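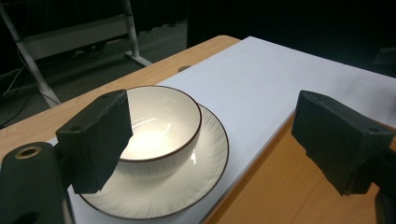 What does the Ukix hand-held gripper kit record?
Each session produces a time-stamped file of finger opening, tool motion and wrist-view video, captured while a person does an ordinary table task with the tool in hand. The file can be used to train a robot arm fitted with the same fingers.

Jukitz releases second version of Ukix kit for tableware handling

08/02/2022 - Jukitz today opened orders for the second version of Ukix, a hand-held gripper kit for teams that teach robot arms by demonstration. The release covers the gripper tool, a set of replaceable foam finger pads, the recording software and a printed task guide for cups, bowls, saucers, plates and trays.

The first version of Ukix was sold mainly to groups working with boxes and soft packaging. Users who moved on to glazed ceramic reported that the bare plastic fingers slid on curved walls and that the closing force was hard to judge at the trigger. The second version changes both parts. The fingers now carry a foam face, and the trigger has a longer travel over the last part of the closing stroke, where most of the fine adjustment takes place.

"Saucers were the item that drove the redesign," said Adesuwa Akinola, product lead at Jukitz. "The rim is low and the usable contact area is small. With the old trigger an operator would go from no contact to full force in a few millimeters of finger movement. We spent most of our time on that one problem."

Finger pads

The pads are a wear part and are sold in packs of 12. Pad condition has a direct effect on recorded data: a compressed pad closes farther before it holds, and the finger opening value shifts with it. The software therefore asks for a short zero check at the start of every session and stores the result with the file. If the value has moved beyond the set limit, the session can still be recorded, but it is flagged. Jukitz suggests changing pads after 400 grasps on ceramic, or sooner if the edges begin to lift.

Pads are changed by hand. The adhesive residue must be cleaned off before a new pad is fitted, and the guide gives the steps. Pads from the first version do not fit.

Task guide

The guide sets out 94 table tasks in order of difficulty. Early tasks use a single item on a plain surface. Later ones combine items, such as setting a cup on its saucer, moving a bowl and plate as a pair, or loading a tray with a raised rim. Each task has a start layout, an end layout and a list of allowed variations. Operators are asked to vary item position between takes and to leave failed takes in the record with the failure mark set.
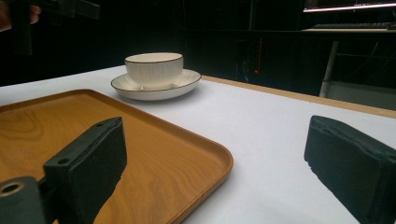 Oluwaseun Nnaji said the tray tasks took longer to learn than the guide suggests, mainly in judging how far the fingertips sit above the rim, and asked for a slower practice set ahead of them. Jukitz has accepted the request. A practice set will be added to the guide in September and supplied free of charge to registered users.

Trial results

Before release, the kit was used in a closed trial at the Abubakar test facility. Operators with no earlier experience of the tool recorded 273 sessions on ceramic items. The trial measured operator fatigue, pad wear and the share of files rejected by the software. Most rejected files came from one cause, a skipped zero check. The check can no longer be skipped in the release software.

The trial did not test glass, metal cutlery or filled vessels. Jukitz makes no claim for these items at present.

"We asked for the tool weight to come down and it did, though only slightly," said Osaze Ekwueme, who ran the trial. "The larger gain was the grip angle. People could work through a full session without changing hands."

Software and file format

Recordings are saved in the Iso format used by the first version, so existing files can be mixed with new ones. Two fields have been added, one for the zero check and one for pad age. Older training scripts will ignore both. The software runs on a desktop computer beside the work table and connects to the tool by cable. Wireless recording is not supported - timing drift in early tests was too large.

Two tools can be recorded at once for two-handed tasks. Both must be connected to the same computer, and the second tool is ordered separately.

Ordering

The kit contains one gripper tool, one pack of pads, a cable, the task guide and a software license for a single computer. Owners of the first version can order the new fingers and trigger as an upgrade set. Fitting takes around 12 minutes with the driver supplied. Tableware is not included.

Orders and technical questions should be sent to Ignacio Rivas in the Jukitz sales office. Press requests should be sent to Asabe Uzor. Loan kits are available to reviewers for a limited period and must be returned with the used pads still fitted.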